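Cakolero starter kit, six weeks in

Quick one tonight because I have 40 minutes before I need to be somewhere. A few of you asked if the Cakolero kit is worth the money and I kept saying I'd write it up. So. Writing it up.

What I paid for: one small arm, one two-finger gripper, the wrist camera, a power brick, a license for the picking software. Ordered through Fateritz, who were cheaper than buying direct and also threw in a second set of finger pads. Shipping was fine. Box was fine. The manual is a folded sheet with a link on it and the link goes to a page that has moved. Found the new one through search. Not a great start but ok.

Setup. Clamp it down, plug it in, run the calibration, wait. Calibration took 2 tries, the first time I bumped the bench. My fault. After that it held its zero all month and I've moved the bench since. Credit where due.

The software is the part I'd think hard about. You get a base mode where it just goes for whatever looks easiest to grab, and a "named item" mode where you tell it which thing you want. Base mode is good. Really good for the price, I ran 281 picks on mixed small stuff (dominoes, tape rolls, batteries, caps) and stopped keeping score when I got bored. Named item mode is slower, fussier, and wants you to record your own examples first. Budget an evenng for that. Maybe two.

Then car keys. Everybody selling a picking arm shows you foam blocks and lemons. I wanted a bin of black things that all look alike, shiny bits here and there, logos that matter if you're sorting by make. Flip keys, VW, a Mercedes one, whatever. Narrow fingers help a lot in there, the stock ones are a touch wide for my taste but they do get down between things.
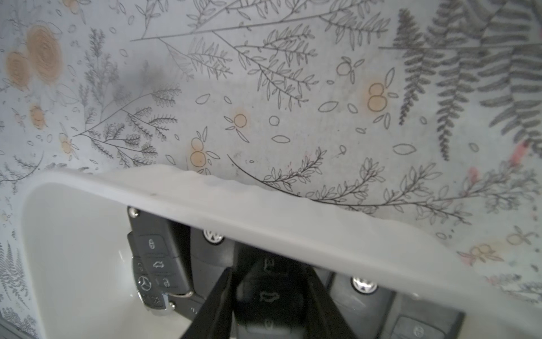 Risberg wrote in under my last post to say the key test is unfair and I should be comparing it with the Chacko arm, which costs double and has the suction option, and that anyone sorting fobs for real would want suction on the flat faces and fingers only for the odd shapes. Also that the Cakolero pads wear out fast and I should check mine.

Okay, fair on the pads. Checked. There's a shiny patch on both, so I swapped to the spare set. Replacements come in packs of 6 and they aren't cheap, so add that to the running cost if you're doing this all day. I'm not.

On suction I don't agree. Fobs have buttons, raised bits, rings, curved backs. I borrowed a suction cup setup last July for a different job and spent most of it listening to hissing. Maybe the Chacko one is better. Haven't tried it, can't say, would love to if anyone has one gathering dust.

Other stuff, no order:

The wrist camera is better than the spec sheet makes it sound. Sharp enough to read button icons up close. Cable is too short though and it tugs when the wrist rolls all the way over. I taped a loop in mine.

Noise. Low hum, a click when the gripper closes. Fine in a room with a person on the phone.

Emergency stop is a real button on a real wire. Good. Wish it was bigger.

Support answered me in one day the first time and nine the second. Same address, same kind of question. No idea.

The gripper force slider goes from "barely" to "too much" in a very short distance. Stay in the low third if you're handling anything with buttons you don't want pressed. If it's live car keys do your neighbors a favor and pull the batteries first.

Updates want you to log in every single time. Annoying. Turned them off.

Would I buy again? Yes for the hardware. The license I'd take monthly and not the year up front like I did, becuase base mode is all I use most days and the free tools get you a good part of the way there. If you need named items from day one, ask Fateritz for the trial, they do have one, it just isn't on the product page.

Next up is screws and washers, mixed, in a shallow tray. Need to order the thin pads first.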